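How Do You Take Care of a Robot Arm?

You brush your teeth every morning. A robot arm has no teeth, but it gets a morning checkup too! Ours is called Bemik, and it works at the Mirnau workshop picking things up and putting them down, over and over, up to 500 times a day. That's a lot of grabbing!

Before Bemik can start, a grown-up called a technician switches the power off and looks at the fingers. Fingers get dusty, and dusty fingers are slippery. A wipe with a soft cloth fixes that. Then come the screws. There are 34 of them on this arm, and shaking can make a screw wiggle loose, so each one gets a gentle turn with a screwdriver.
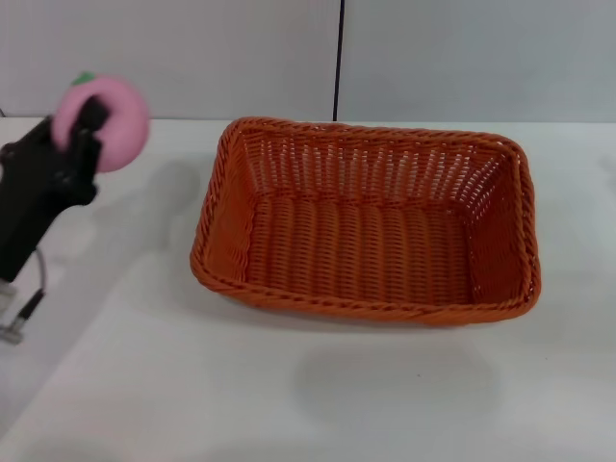 Cables need checking too. A cable is like a tiny road for electricity and messages, and if it gets pinched or pulled too hard, the messages can't get through. The technician looks for cracks and makes sure there is enough slack, a word that means a bit of extra length. See the thin gray cable hanging in a loop under the black gripper? A curve like that gives a cable room to move. Tight, sharp bends are what we don't want!

Next comes my favorite part, the squeeze test. Power goes back on, everyone stands clear, and Bemik closes its fingers on 3 things, one after another: a wooden block, a sponge and a piece of pretend fruit. If the grip is too weak, down they go. Too strong, and the sponge gets squashed flat as a pancake! The technician changes the squeeze number on the computer and tries again.

The whole checkup takes almost 2 hours in January, when we also put fresh grease in the joints. Grease is thick and sticky, and it helps the metal parts slide past each other (bike chains need something like it, too).

Words to know
Gripper: the robot's hand
Joint: a place where the arm bends
Slack: extra length in a cable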